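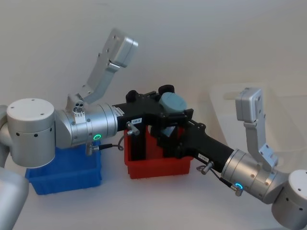
## Demonstration hosts wanted for the Hamada open day

Wokance opens its Hamada workshop to the public one Saturday every April, and we need people to stand beside the robots and talk. The robots do not talk. We looked into it and decided we preferred them this way.

Last year 1074 visitors came through, which was a pleasant surprise to everyone except the person who had ordered the coffee. This year we are hiring 16 hosts for the day, plus one paid training evening the week before.

### What you'll be doing

You'll be assigned to one demonstration table for the morning or the afternoon. Most hosts will be on Brumo, our two-arm sorting table, where household items and plastic bins are the entire cast. It is not glamorous. Visitors who arrive expecting a humanoid that does backflips will need to be let down gently, and this is a large part of the job.

The rest goes like this:

- Welcome groups of up to eight and get them behind the yellow line.
- Explain what the arms are trying to do, in words a ten-year-old and that ten-year-old's grandfather will both put up with.
- Call the operator when something needs resetting. Do not reset it yourself, however easy it looks.
- Keep talking while the operator resets it.
- Answer "will this take my job?" politely, several times an hour. We'll go over this one at training, and you are allowed to have an opinion.
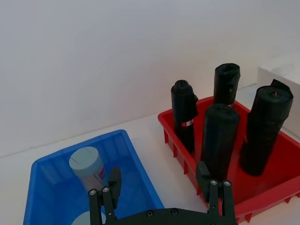 *Open gripper at the sorting table. Garbage bag rolls in the red bin, screw-cap container in the blue.*

### Who we're looking for

No engineering background needed. Some of our best hosts have been retired teachers, a ferry ticket clerk and a man who sold mattresses. If you do have an engineering background, please apply anyway, but be warned that you will be timed. Deok-su Ma, who runs the training evening, keeps a kitchen timer for anyone who gets started on inverse kinematics.

You should be comfortable on your feet for four hours, patient with small children, and patient with adults who ask to push the red button. A second language is a plus.

### Pay and practical matters

We pay $28 an hour, training included. Lunch is provided and is better than it used to be. You'll get a shirt, which you may keep, and a badge, which we'd like back. Closed shoes are required. Long hair gets tied up, and scarves and lanyards stay in the locker.

Morning hosts start at 8:30 and finish at 12:30. Afternoon hosts start at 12:30 and finish at 4:30, or whenever the last visitor stops filming. You'll be paid for that time too.
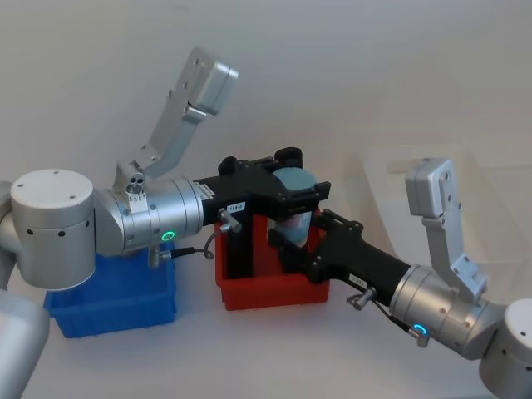

**Will I have to operate the robot arms?**

Only our own operators run the arms, and one will be at your table the whole time. Hosts stay on the visitors' side of the line and look after the people.

### How to apply

Send a short note to Nanami Hirano at the Wokance front desk, on paper or through the contact form on our site. Tell us which half of the day you can work and describe, in one paragraph, how you would explain a can opener to someone who has never seen one. No résumé, please. Applications close on the last day of March, and we'll call everyone back, including the people we don't hire.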